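Cludetell list: household and kitchen
From: Leonie Ellery
Date: Tuesday, January 9, 2018
Subject: Re: sorting spices, tins or jars?

Jarrah Doolan wrote:
> I'm redoing the spice shelf at the Merrick kitchen and would like to
> settle on one kind of container. Right now it's whatever people brought
> in. Do you decant into matching jars or leave things in the tins they
> came in? And how do you sort them, by name or by use?

Jarrah,

We went through this at Barkgate in August. I wanted matching jars and priced a set of 32, then dropped it. Once everything was out on the table it was plain that the mixed shapes weren't the trouble. The trouble was that tall things stood in front of short things and the labels faced every which way.

So we kept the original containers. Tall tins go at the back, jars in the middle, and anything short goes in a shallow bin you can pull out. Dried herbs in clear glass get the darkest spot. Cloths used to live on the same shelf and they don't anymore.
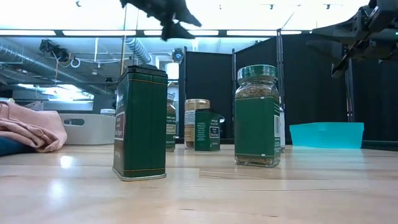
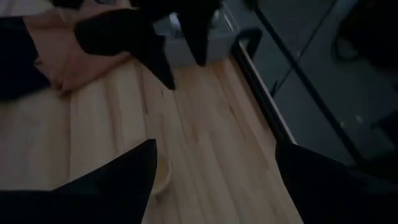
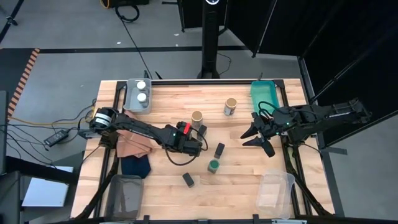
Sort by use if more than two people cook there. We tried A to Z for a month and things drifted back to wherever the last cook left them. Baking in one bin, soups and stews in another, and a third for whatever doesn't fit. Write the date opened on the bottom with a paint marker. Regular marker rubs off metal.

Bins with a handle hole are worth the extra money if the shelf is above shoulder height.

Leonie

Warrick Paewai wrote back the same afternoon that he'd go the other way on tins. The hinged lids on his never closed tight after a year and the paprika went flat, so he moves everything ground into screw-top glass and keeps tins for whole spices only. He also wanted to know if the paint marker survives the dishwasher.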